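How to clear and sort empty drink bottles

Plastic bottles pile up fast on a desk or a worktable. A few go in the trash, a few get left for later, and by the end of the week the table has no room left on it. The method below takes roughly 6 minutes for a normal table and needs one bin, a sink and a rag.

Before you start, lay all the bottles down on the table and move the bin to a back corner, close enough to reach without walking.
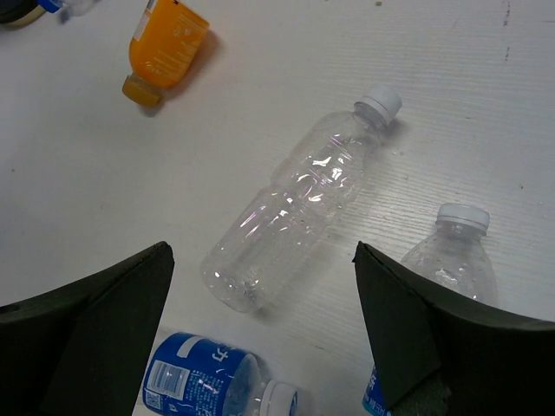
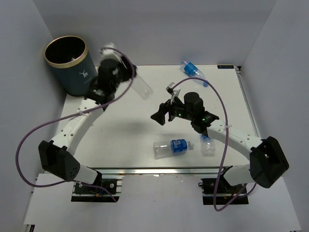

Sayaka Hirano wrote in to say that she used to stand her bottles up in a row first and gave up on it, as one bump knocked the whole row over. Lying down they take more space, she says, but they stay put if the table is level. She also asked about caps, and that is covered in step 3.

Step 1. Check what is left inside

Pick up each bottle and tilt it. Water can go down the sink or onto a plant. Juice, tea and soda should go down the sink with the tap running. Do not pour anything into the bin, even if it has a liner. Half a cup of old juice will find the one hole in the bag.

Full or nearly full bottles go to one side. If the seal is broken and you don't know whose it is, empty it.

Step 2. Rinse

Plain water bottles don't need a rinse. Anything sweet does. Put in a little water, close the cap, shake and pour out. Once is enough for tea. Orange drinks with pulp usually want a second go.

Step 3. Caps and labels

Rules differ from town to town, so look at your own collection leaflet. In Kumsa, where I live, the caps stay on and the labels can stay too. When I worked in Jarkeo the caps went in a separate bag and the labels had to come off, and a bottle with its label on was left at the curb.

If you do have to take labels off, look for the perforated line and pull along it. Where there isn't one, slit the label with scissors from the bottom edge. Glued paper labels come off after a soak in warm water.

Step 4. Press flat

Take the cap off, lay the bottle on its side and press in the middle with your palm until the air is out. Put the cap back on while you are still pressing – otherwise it fills up again. Thin water bottles go flat easily. Thicker ones can be folded over at the base, or left as they are.

Skip this step if you return bottles for a deposit. The machines usually want them whole.

Step 5. Into the bin

A round bin that is wider at the top is easy to drop things into, but it fills unevenly. Put bottles in base first and upright where you can. Start with the ones farthest from you and work forward, so your sleeve doesn't drag across the others.

Keep this bin for bottles only while you are clearing. Food wrappers and tissues can wait until it has been emptied.

Step 6. Wipe the table

Go over the whole top with a damp rag, then a dry one. Sticky rings need a drop of dish soap. On a white top they are hard to see, so run your hand over it.

Page last changed 24th October. The part about deposits was added after a question from Junpei Koyama.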